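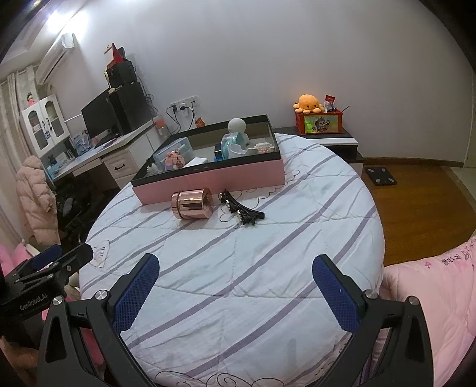 Girish Mathur would like it known that he got through the whole table with these and his wrists are fine, so the rest of us are complaining about nothing.

quiltfoot wrote:
Girish has the wrists of a rock climber. I rented the Hinrichs pair for a month, the handheld kind with the blue pads, and by the second box of trinkets I was switching hands every few minutes. Grip is great on anything with edges. Hair clips, fine. A shiny metal cylinder lying on its side – good luck.

ratchet88 wrote:
You squeezed too hard. Everybody does. Come in low with the jaws wide open and close slowly. The pads do the work, if you let them. I've had mine since last March and replaced 2 pads.

quiltfoot wrote:
I was closing slowly. I was closing so slowly my tea went cold.

pell_mell wrote:
Can we talk about the rental plan instead? Drilon wants a 3 month minimum and the calibration visit is extra. Ideo includes the visit, but their support desk answers like it's being charged by the word.

ratchet88 wrote:
Ideo support has been OK for me. Slow, polite.

pell_mell wrote:
Slow, yes.

softhinge wrote:
Does anyone have the Raseseo tabletop package? Their page says it handles "everyday clutter," and I'd like to know whose everyday. Beads are what I care about. My test bin is half beads.

quiltfoot wrote:
Tried it at a demo. Beads one at a time, no problem. A pile of beads, you get three and spread the rest across the tablecloth. If it's a quilted cloth, they settle in along the stitching.

softhinge wrote:
So a scoop, then.

ratchet88 wrote:
Or patience. I'll post my pad settings tonight when I find the notebook.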